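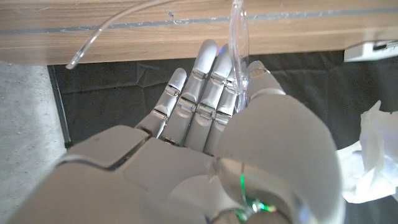
Posted by Guilan Jiang | Usar project, equipment planning | November 22, 2025

Dear friends at the Prelside fund,

Thank you, first of all, for your patience with the last set of figures, which reached you later than I'd promised and with a column missing. The corrected sheet went out with this letter, and I hope it makes easier reading. This report covers the stretch since September, when you agreed to the second part of the grant and we began planning in earnest for the hands.

You'll remember that our original request was for two-fingered grippers only. The hand we have been working with has four fingers and a thumb, all in white and light grey plastic shells with rounded edges, and it has changed our thinking a good deal (mine more than anyone's, I admit, as I was the one who argued against the expense!). Clear tubing is one of the things we most want to handle in the lab, and it is awkward stuff. It slides, it bends away, and it picks up the color of whatever is behind it, so that against a wooden table edge even a person has to look twice. We would like the next purchase to be made with that work in mind.

So, to the purchasing plan. We asked two suppliers for quotes, Sarmiento and Kanudley, and both were generous with their time. Sarmiento's price is lower, but the finger joints are sold as a sealed set, and a single worn knuckle would mean sending the whole hand away. Kanudley sells the joints one by one and offers a repair plan that runs for 5 years. Delivery is 7 weeks from Sarmiento and 27 from Kanudley, and I have gone back and forth over that difference more than I care to say. My present leaning is toward Kanudley for the main order, with a small order of fingertip caps from Sarmiento if they will sell them separately. They are asking their warehouse.

The spending side is quieter. Of the equipment line we have committed nothing beyond the deposit, and the deposit is refundable until we sign. I would like to move a little money from travel into bench fittings. A proper rack for tubing and some cable clips would cost us 100 dollars, and I'd feel much easier with the wiring near the hand clipped down and a decent backdrop hung behind the bench for good.

Two things I need from you, whenever you have a moment. One is a yes or no on the move from travel. The other is whether the repair plan can be paid up front out of this year's money, or whether it has to be split across the years it covers. Kanudley will hold the quote while we wait for your answer.

With warm thanks, as always,
Guilan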